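# Letters on black cloth: how do you fix them?

**akselth** — April 21, 2022

Good evening to all. I sew children's clothes and I fold them for sale on a light wooden table with a black cloth hanging behind. On the cloth I have put big cut-out letters in colors.
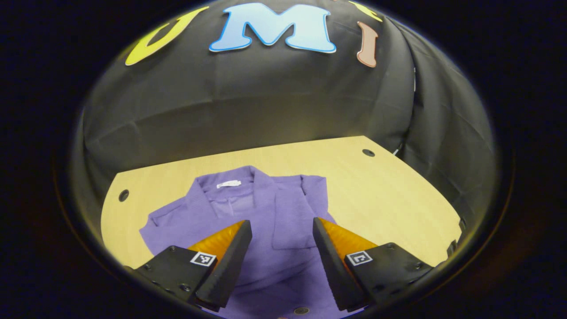
My question is about fixing. At home I can use what I want, but in January I will take everything to a hall in Jillden where pins are forbidden. I must put it up in the morning and take it down the same evening. I tried double-sided tape and it held for two hours, then the letters came down one after another. The cloth has a little shine and I think the tape does not like it.

Second question, smaller. I cannot get the folds out of this cloth. Should I iron it, or leave it as it is?

Aksel Þórarinsdóttir

---

**griis**

Hello Aksel. Sew them on. Four stitches for each letter, black thread, finished. You roll the cloth with the letters inside and you never have to think about tape again.

For the ironing, test a corner first. Some shiny black cloth becomes flat and ugly under a hot iron, and this you cannot repair.

Gunnlaugur

---

**mindcombe**

I don't agree with rolling. My letters are card and after one winter in a roll they kept the curve forever. Every letter was standing away from the cloth like a potato chip.

I use the soft side and the hook side of sewing tape. The soft side is sewn to the cloth, the hook side is glued to the letter. At home the letters lie flat in a folder. It takes one evening to make, but then you can also change the word.

---

**griis**

> after one winter in a roll they kept the curve forever

Then the roll was too narrow. I use a carpet tube and I have no problem in ten years. But okay, for card your way is maybe safer. I was thinking of felt.

---

**wilus_kt**

Leave the folds alone!! A black cloth with soft folds looks nice behind clothes, and when it is perfectly flat you see every piece of lint. I would only pull it tight where the letters are, otherwise they tilt.

What I would worry about is the color. Purple on pale wood is easy to see, but do you have dark things too? Navy disappears against black if you hang it up.

---

**akselth**

Thank you, these are very useful answers. I have navy, yes, but I keep everything lying on the table, so it is mostly wood behind it.

I like the idea from mindcombe, because I want to change the word for the spring. How much of the tape do you use for one letter? And does the glue show at the front?

---

**mindcombe**

Two small pieces for a narrow letter like I, more for a wide one like M. Put them high, near the top edge, or the letter will lean forward. Nothing shows if you use little glue and let it dry overnight under a book.

I bought a roll at Bjarnason and paid 300 for it, with plenty left over.

---

**griis**

300 for tape. My thread was free, from my mother's box.

---

**akselth**

I will try the tape on the M first and sew the other ones if it fails. I will write here when I know.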